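标签：新闻稿｜机器人｜仿真与评测

Rerska发布厨房台面抓取评测方法，仿真阶段结果公布

Wenport，2021年1月1日，星期五——机器人软件公司Rerska今天公布一套用于检验机械臂抓取策略的评测方法，名称为Plilau。该方法在仿真环境中生成杂物摆放不规则的厨房台面，要求同一策略在不同视角、不同物品组合下完成指定任务，并逐次记录失败发生在哪一步。

首批结果来自1,806次仿真运行，其中1,563次按要求完成。全部运行均在Bickerstaff实验室的计算机上进行，未使用实体机械臂。

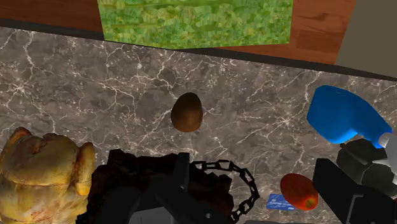
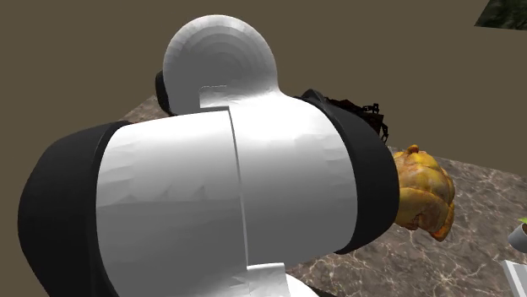

Plilau仿真画面，大理石纹台面，两幅画面中均有烤鸡和机械臂夹爪。

Shirley Holroyd认为，完成率本身说明不了太多问题，她更看重失败记录的写法。按她的说法，过去同行交换结果时往往只给一个总数，别人拿到以后无法判断策略是没有找到目标，还是找到了却没有夹稳。她希望Plilau的记录格式能先在几家实验室之间用起来，哪怕评分办法以后还要改。

Plilau把一次任务拆成定位、接近、闭合、提起和放置五个阶段。每个阶段有单独的判定条件，由仿真程序读取物体位姿和接触状态后自动给出，不需要人工观看回放。任何一个阶段未通过，该次运行即告结束，程序保存当时的关节角度、相机画面和随机种子，其他研究人员可据此重现同一次失败。

台面场景由72组布局构成。每组布局规定物品的种类和大致区域，具体位置和朝向在运行开始时随机确定。物品的尺寸和外形差别较大，既有规则的容器，也有食物一类表面起伏的物体。指定目标之外的物品全部作为干扰物，策略可以触碰，但不得将其推出台面。

视角设置是本次方法中改动最多的部分。早期版本只使用固定在台面一侧的相机，策略在这一视角下表现稳定，换到靠近机械臂的视角后，定位阶段的失败明显增多。研究组检查记录后发现，不少失败发生在机械臂自身遮挡目标的时候。9月起，评测改为同时提供多个视角，并要求策略在目标被部分遮挡时仍给出位置估计。估计偏差计入报告，但不直接影响是否通过。

在未完成的运行中，闭合阶段出现的问题最多，其次是定位阶段。闭合失败多见于表面光滑的圆形物体，夹爪合拢时目标发生滚动或偏转。形状不规则的大件物品则较多在提起阶段滑脱。研究组尚未单独评估材质参数对这一结果的影响，摩擦系数目前采用统一取值，下一版将按物品分别设置。

Rerska同时说明了该方法的限制。仿真中的食物按刚体处理，不会变形；液体未纳入模型；台面纹理和光照虽有变化，范围仍然有限。因此，上述结果不能直接用来推断实体机械臂在真实厨房中的表现。公司计划选取其中16组布局，在Bickerstaff实验室搭建对应的实物台面，用同一套阶段判定条件重复测试，并将两边的失败记录逐项对照。实物测试的时间表尚未确定。

评测程序、布局文件和失败记录样本将向高校和非营利研究机构提供，申请者需说明用途和所用机械臂型号。企业用户的授权条件另行公布。

媒体联络：Rerska新闻办公室，Wenport｜© 2021 Rerska 版权所有｜返回顶部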